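Sastari snack box, the big mixed one

6 min read

Quick one tonight, I have to be up early and there are still crumbs on the table. So. The Sastari mixed box. I've been going back and forth on whether to order this since July and finally did, order 3804, the "surprise mix," the one where you don't get to pick anything. Tick a thing for nuts, tick a thing for spicy, that's all the say you get.

I ticked mild. Remember that, it comes up later.

First thing, the packaging. Plain brown cardboard carton, SF EXPRESS on it, tape down the front. Big carton for what's inside. I always forget how much air you pay for with these. The rim was a mess by the time I was in there, rough and torn. No paper filling, no bubble wrap, just packets piled on packets. Some people will hate that. I don't care much, chips survive more than you'd think. The one thing I'd want is a list. Any list. A slip with the names and the ingredients in English would have saved me half an hour of squinting and holding my phone over tiny print with the translate thing flickering between "dried" and "angry."

The slip I did get had the order number and the net weight, 542 grams. Nothing else. I did weigh it on the kitchen scale, wrappers and all, and it came out over, so fine, no complaints on quantity.

Second thing, sorting. I dump everything out and make piles before I open any of it, otherwise I eat the first good thing and lose interest. Salty, sweet, no idea. The "no idea" pile was the biggest. The wrappers don't help. Red doesn't mean spicy, blue doesn't mean salty, and one red and white packet says "balloon glu" something on it, so that got moved well away from the things I was planning to put in my mouth. Please check for that if you have kids helping you. It does not look different enough from the food if you are going fast, and kids go fast.
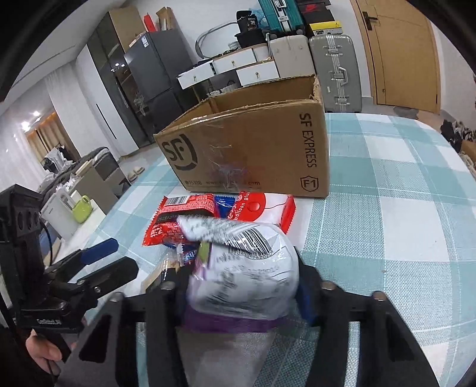 Babar Ghumman says the no-idea pile is the whole reason to buy one of these, and that if I wanted a list I should have gone to the grocery store and read the shelf. He'd take the slip away too, weight and all. Also thinks ticking mild was a waste of a box.

OK, fair enough, partly. I still want the list. Some of us have people over who can't have sesame, and "surprise" is no fun at all in that case. Sastari does have an allergen page but you have to know the name of the snack to look it up, and if I knew the name of the snack I wouldn't need the page. I wrote to them about it. Got a nice reply, no list.

Taste then. Going from the piles.

Salty pile. Good, mostly. A thin crunchy thing with a seaweed flavor that I finished standing up. A puffed one that tasted like the inside of the bag. Small shrimp-ish sticks, very strong, my sister loved them and took the rest home, I wasn't asked. If you like the smell of low tide you're set. There was one that claimed to be tomato and was sweet, like ketchup sweet, and I kept eating it and being annoyed, and then it was gone, so I guess that's a good review.

And the spicy one. Mild box, remember. There was one packet in there that was not mild by any standard. I had to go drink milk out of the carton with the fridge door open. Either they don't look at the tick box or their mild is not my mild. Half a star off for that, it's a thing that should be easy to get right.

Sweet pile. Weaker. Two kinds of gummies I couldn't tell apart with my eyes closed (tried it). A wafer, stale. Not travel stale, old stale, the kind where it bends first. I checked the date on it and it was fine on paper. A soft candy with a rice paper skin that you're supposed to eat, which I knew, and which my neighbor didn't, and she sat there peeling it with a fingernail for ages before anyone told her.

Then the wrapped biscuits, and this is why I'd order again. Clear wrapper, pale speckled block with a dark strip through the middle, looks like something from a hospital tray. Wonderful. Crumbly, not too sweet, a bit toasty, holds together in tea for longer than it has any right to. I put it in the no-idea pile and nearly left it for last, which would have been a mistake as by then I'd had the milk and couldn't taste a thing. I want a whole box of only these. Can't have one, I looked, Sastari doesn't sell them single. They sell a bigger mix called the 889, which is the same idea with more in it and a tin. I don't need a tin.

The wrapper on these is a pain, by the way. No tear notch that I could find. Scissors. If you go at it with your teeth the biscuit goes everywhere, ask me how I know.
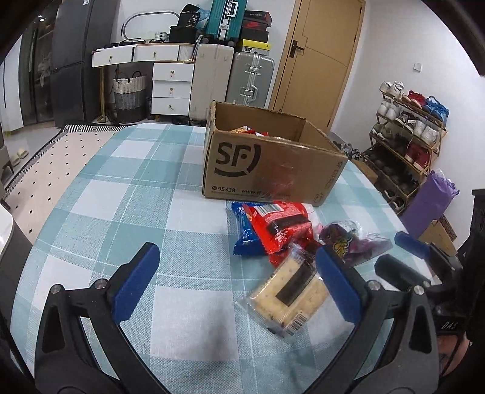

If you're comparing, I've also had the Swati box, which I reviewed in the spring. Swati is smaller, neater, everything in its own slot, with a little card. Costs more per packet when you work it out. Nothing in it was bad and I can't remember a single thing I ate, apart from some banana chips. The Sastari one had duds and a fire hazard and I could talk about it for an hour. So it depends on what you want out of it. For a gift, Swati, easy. For a table with people around it grabbing stuff and reading wrappers out loud in bad accents, Sastari.

Somebody will ask about the tablecloth, because somebody always does. Teal and white plaid, it's the Tresberg one, still the same. It's a decent cloth for this kind of evening, doesn't show crumbs until you lean on them. Shake it outside, not over the sink, the chili dust gets in the drain and then in the air and then in you. It does slide a bit on a round table if people tug at it. I keep meaning to buy clips.

Storage. Nothing in this box reseals. I used the Werkholm clips I have in the drawer and ran out, then rubber bands. The seaweed one was soft by the next afternoon even with a clip on it, so finish that one. The gummies will outlive me. Biscuits I put in a jar, they were okay three days on, then there weren't any.

Wrappers, so many wrappers. Bits of serrated edge all over the floor, and the cat got one. She's fine. Have a bowl ready for trash before you start, I say this every time and never do it. The carton at least is useful, I kept it for a few days as the place where unopened stuff lives, and people just reached in whenever they walked past. Works better than a bowl. Ugly though.

Shipping was slow then fast. A long stretch of the tracking page saying the same thing, and then it was at the door while I was in the shower. Corner dented, contents fine. I had one broken packet, crumbs inside, still sealed, ate it with a spoon over yogurt. Recomend that, by the way, any of the puffed ones, crushed, over plain yogurt with a bit of salt.

What I'd change, in no order. A list. A tear notch on the biscuits. Mild meaning mild. Swap the stale wafer for anything. Keep glue and novelty stuff in a bag of its own, or leave it out of a food box all together. More of the seaweed. A smaller carton, surely that would save them money too.

Would I pay full price again? I think yes, once, close to a holiday, when there are enough people in the house to take the duds off my hands. Not as a monthly thing. They push the subscription pretty hard at checkout, the box is already ticked for you, so untick it. I missed that and had to cancel. Canceling was easy at least, two clicks and an email asking if I was sure.

Rating: 3.5 out of 5. Would be a 4 without the mild business. The biscuits alone are a 5.

If anyone knows what those biscuits are called, or where to get them by the bag, leave it in the comments please. I threw the wrappers out before I thought to write it down.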